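Learning badminton again at my age

When I moved to Condstead for work, I knew no one and I had a lot of free evenings. In my first month I walked in the streets after dinner, and when the rain started I watched television. Then I saw a paper on the door of the sports hall near the bus station. It said that beginners were welcome for badminton, two evenings a week, and that rackets could be borrowed.

I was not exactly a beginner. As a child in Cerkovano I played every summer in the yard behind our building. We had no net, only a rope between two trees, and every point ended with an argument about whether it went over or under. I was quite good, or I believed so. I did not touch a racket again for many years.

The first evening in the hall was a cold shower for me. Indoor badminton is a different sport! There is no wind to blame, the lines are on the floor for everyone to see, and the people are fast. I played 2 games and lost both, and the next morning I could not lift my arm to take a cup from the shelf.

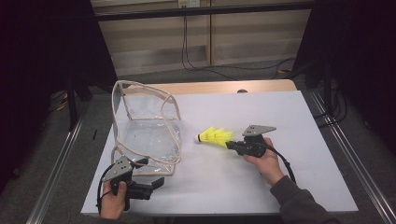 The hardest thing to relearn was the serve. In the yard we simply threw the shuttle up and hit it as hard as possible. Here you must hit it from low, softly, so that it passes just over the net. I decided to practice 100 serves before every session, and I came early for this, at half past six, when the hall was still quiet. After some weeks my serve was not beautiful, but it stopped going into the net every time.

I also learned to buy things slowly. In the beginning I wanted an expensive racket, a Ziółkowski, because a man on the next court had one and he played very well. The woman at the sports shop on Omberg Street told me to keep the borrowed one until the end of winter and to spend my money on good shoes. She was right, my knees thank her.

My English has improved too. I knew words for meetings and for contracts, but I did not know how to say "sorry, I thought it was yours" quickly, and in doubles you need this sentence all the time. Now I say it without thinking – sometimes even at the office, when two of us reach for the same door.

In March there is a small tournament between our hall and the one across the river. I have put my name on the list for doubles. I still need a partner who doesn't mind running a lot.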